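Rhonda Kennedy: «El planificador tiene que poder cambiar de opinión»

Rhonda Kennedy lleva cuatro años en Detodholm, y cuando se le pregunta por Hillix empieza por el final: por lo que ocurre en los últimos centímetros antes de que los dedos se cierren. «Todo el mundo quiere hablar del modelo de visión, que es precioso, de verdad, pero a mí lo que me quita el sueño es el tramo en que el brazo ya casi ha llegado», dice entre risas. «Ahí es donde se nota si el software está bien pensado.»

Hillix es la capa de planificación y control que su equipo desarrolla para brazos con cámara en la muñeca. Recibe una estimación de dónde está el objeto, propone una trayectoria y la va corrigiendo con cada imagen nueva. La primera versión calculaba el camino entero antes de moverse. La actual replanifica 12 veces por segundo, y Kennedy lo cuenta con el entusiasmo de quien todavía se sorprende. «El día que lo vimos corregir a mitad de camino nos pusimos a aplaudir como tontos. Habíamos movido el objeto un palmo y el brazo se fue detrás, sin parar, con una suavidad que no esperábamos.»

El cambio obligó a reescribir casi todo. El módulo de percepción, Reris, entregaba antes una única posición; ahora entrega varias hipótesis, cada una con su grado de confianza. «Es una diferencia enorme. Si le das al planificador un solo número, se lo cree. Si le das tres candidatos, puede acercarse por un lado que sirva para los tres y decidir más tarde.» ¿Y el coste de cálculo? «Sube, claro. Al principio teníamos 102 milisegundos de retraso entre la imagen y la orden a los motores, y con eso no se puede hacer nada fino. Hoy estamos en 17.»

Buena parte de la mejora vino de revisar los relojes. La cámara y el controlador del brazo marcaban la hora cada uno por su cuenta, y el sistema combinaba imágenes con posturas que no les correspondían. Kennedy recuerda una semana entera de septiembre persiguiendo un error que parecía de calibración. «Ajustábamos la cámara, mejoraba un poco, al rato volvía. Yo estaba convencida de que era un tornillo flojo. Era la marca de tiempo, que se ponía al recibir la imagen y no al capturarla.»

Las herramientas de mano son su caso favorito. Unos alicates tienen mangos de un color y mordazas metálicas que reflejan la luz, pueden estar abiertos o cerrados, y no se agarran igual por un extremo que por el otro. Si además están dentro de una bandeja, el borde limita por dónde pueden entrar los dedos. 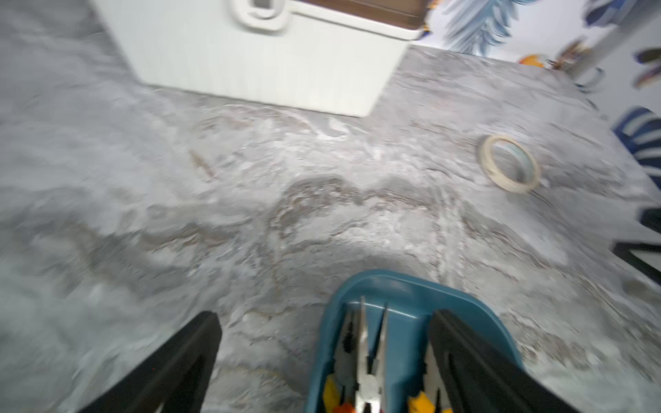
¿Qué hace el planificador cuando la imagen llega borrosa por el movimiento?

Le da menos peso. Reris calcula la nitidez de cada imagen y amplía el margen de error de la posición estimada; el planificador responde reduciendo la velocidad hasta que las medidas vuelven a ser fiables, y solo entonces autoriza el cierre de los dedos.

Kennedy insiste en que esa regla, tan sencilla, costó discusiones. Parte del equipo prefería descartar directamente las imágenes malas. «Lo probamos, ¡y el brazo se quedaba ciego justo cuando más rápido iba! Una imagen borrosa sigue diciendo algo. Te dice que el borde está más o menos por ahí, y con eso ya no chocas.»

Para ajustar todo esto usan Tapia, una herramienta interna que reproduce los intentos grabados y permite cambiar un parámetro para ver qué trayectoria habría propuesto el planificador. Guarda ya más de 72 horas de grabaciones. Nació como un guion de un par de páginas y ahora tiene línea de tiempo, vista superpuesta de las hipótesis y un botón para saltar al momento en que la confianza cae por debajo del umbral. «Ese botón lo pedí yo y lo uso todos los días», presume. «Antes nos pasábamos la tarde buscando el instante exacto, adelante y atrás, adelante y atrás.»

Tapia tiene un límite que ella misma señala: al reproducir una grabación, la cámara sigue el camino que siguió aquel día, aunque el plan nuevo sea distinto. Sirve para comparar decisiones, y para saber si el agarre habría salido bien hay que volver al brazo.

Lo siguiente será el contacto. Kennedy quiere que Hillix aproveche la corriente de los motores de los dedos para detectar que algo ha tocado el borde de un recipiente —hoy se detiene y retrocede, sin más— y seguir deslizándose por él hasta el objeto. Ya hay una rama del código con las primeras pruebas. «Falla muchísimo», admite, «pero falla de maneras interesantísimas. Ayer me quedé hasta las nueve mirando curvas de corriente y se me olvidó cenar.»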